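Night Shift, Bedding

Fiction

Print this story | E-mail this story
4 comments | 77 shares

Over 150 beds that month and I was still bad at corners.

The app said so. Take rejected, corner not reached. Take rejected, too fast. I was always too fast. You get paid per good take, so you hurry, so you get fewer good takes. My sister said that was the whole business plan right there.

November. The motel was the Heffernan, closed for the winter, and Gratance had rented the ground floor for us. Six rooms with the heat on, the rest shut. You got a key, a gripper, a printed list. Grasp, lift, spread, smooth. Mess it up, start over. The learning part happened someplace else, in a building I never saw, run by Plulent, who paid Gratance, who paid me. Late.

I had nights. Nights paid a dollar more because they wanted bad light. All the daytime people had given them was sunshine and white sheets, and the model had gotten used to it, and then they tried it out in some real house with one lamp on and it just stopped. Stood there over the bed. So, bad light. Lamp behind the chair, lamp on the floor, lamp off and only the bathroom door open.

Room 6 that night. Card said: find the near edge in a heap. No shaking it out first. Find it, pinch it, pull toward you, let go. I'd done it at home ten thousand times, with my hands, without looking. With the gripper you have to look. You have to think where's the edge, and once you think that there is no edge, it's all middle.

I pinched. Came up with a fold of nothing.

Beep. Again.
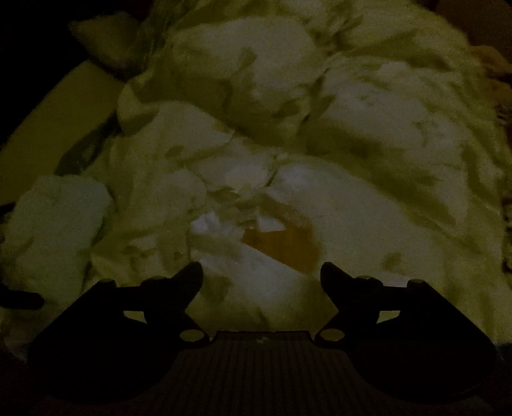

The trick, the woman who had the shift before me used to say, was dont chase it. Pick a peak, a little sharp one, close the fingers on it, see what it's attached to. If it's attached to nothing much, that's your edge. If the whole bed comes up, put it down. I never met her more than two minutes at a time. She left me notes on the back of the motel stationery. Lamp in 4 is loose. Radiator bangs at three, it's nothing. Try going slower hon.

Around two in the morning I did go slower. Not for her. I was just tired. I closed the fingers and counted one, and lifted, and counted one. The sheet came along quiet. An edge, a real hem, with the stitching. I pulled it to me and let go and the app gave me the green light. Then another. Then four in a row, which I had never had.

And I got to thinking about my mother, who did rooms. Not here, a bigger place, by the airport. She did a bed in under three minutes and she sang the whole time, and she had a thing she did at the end, a slap. Flat of the hand, right in the middle of the spread. Done. I asked her once what it was for and she looked at me like I'd asked what a door was for.

There's no slap on the card. Grasp, lift, spread, smooth.

I finished the list by four thirty. Had the bed made, which wasn't even asked for, you're supposed to leave it in a heap for the next person. The gripper was still recording. I stood there. Then I closed it up and brought it down on the spread, one time, right in the middle.

Beep. Take rejected, unknown action.

Fine. I did it again. Rejected. I did it in the next room and the one after that. I made all the beds, I slapped all the beds. It cost me maybe forty minutes and not a cent of it paid. Went home, slept till noon with my shoes on.

The next night there was a note on the stationery. Who made the beds?? Under that, after a space, like she had gone off and come back, Looks nice.

I kept doing it. Once a shift, last room, after the list. Always rejected. Then the week before they let us go there was an update to the app, Burerus something, they'd been bought or had bought somebody, nobody told us which. New colors, new beep. I did my heap, I did my edge, I made the bed. Slap.

It thought about it. That little wheel going round.

Take accepted.

No reason given, they never gave reasons for the good ones. I figured it was a bug. New software, it was taking anything, the girl on days told me it took one of her dropping the gripper on her foot. So probably a bug.

But it went in. It was in there with the rest, with all those sheets. They closed up the Heffernan at the end of the month and I turned in my key and got a job at the pharmacy, days, good lights. I don't know if the thing ever got put in anybodys house. I don't look it up.

My mother's hands are bad now so I do her bed, Sundays mostly. She sits in the chair and tells me I'm slow. I find the edge, I pull it up, I get the corners, I still can't do the corners. Then I get out of the way, and she leans over from the chair and does the last part.

4 comments | Print this story | E-mail this story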